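Chapter 4
Where Does One Word Stop?

I started teaching spelling by accident. A school in Sevton needed somebody for one term, I needed the rent, and on my first morning I wrote "a lot" on the board and was told by a very confident nine-year-old that I'd left a gap in it. We argued until recess (I lost on points, I think) and I've been fond of spaces ever since.

So this chapter is about the blank bits. You've spent three chapters on letters and the sounds they stand for, and now I want you to look at what goes between them.
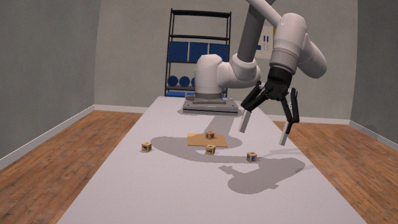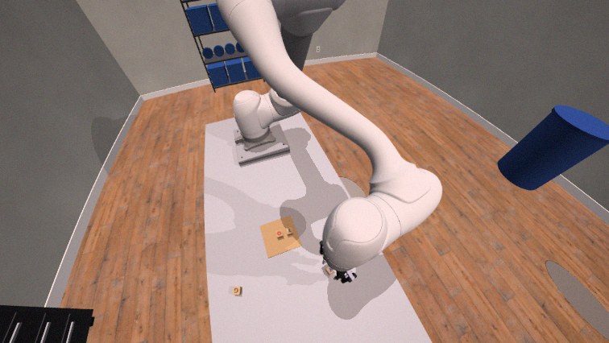
Letters are easy to move about. Deciding where a word ends is harder.
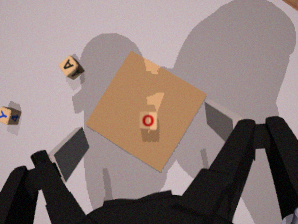
Romana Hrnčiar wrote to me after the first edition that I had this chapter backward, and that children hear whole phrases long before they hear words, so a book on spelling ought to begin with the phrase and cut it up later. She added that her own students wrote "onceuponatime" as a single word well into second grade and could read it back to her perfectly. I've thought about that letter a lot. I moved two sections because of it, and I kept the chapter where it was, so she'll probably write again!

Let's try something. Say this out loud at normal speed, the way you'd say it to a friend across a kitchen: "I'm going to have to let him have it." Now say it again and listen for the silences. There aren't any, or hardly any. You ran "going to" into "gonna," "have to" came out as "hafta," and the h in "him" most likely went missing too. On paper that sentence has eight spaces. In your mouth it's one long noise with a few bumps in it.

Old scribes knew this perfectly well. Plenty of Greek and Latin writing was set down with no spaces at all, and readers sorted it out as they went, often by muttering it aloud. Spaces crept in gradually, and it took centuries for them to settle down. I find that cheering when I'm marking papers.

English still hasn't made up its mind, by the way. We write "notebook" and "note card," "bedroom" and "living room." Lots of words start as two, pick up a hyphen, and then close up: "to day" became "to-day" and then "today." When I was putting this edition together I went through 182 compound words with my evening class, and we disagreed with the dictionary on 17 of them. "Ice cream" held firm. "Health care" nearly ended a friendship.

What you'll need for this chapter: the word list in the back of the book, a pencil, and somebody patient who will let you record them talking. Twenty seconds of speech is plenty. Please don't use the news, as announcers separate their words much more than the rest of us do.

4.1 Warming up

Write down your twenty seconds exactly as you hear it, with no spaces at all. Leave it overnight. The next day, put a slash wherever you think a word ends, and mark any slash you hesitated over with a small circle. Keep the page, circles and all, because we'll come back to it in section 4.3 when we get to contractions.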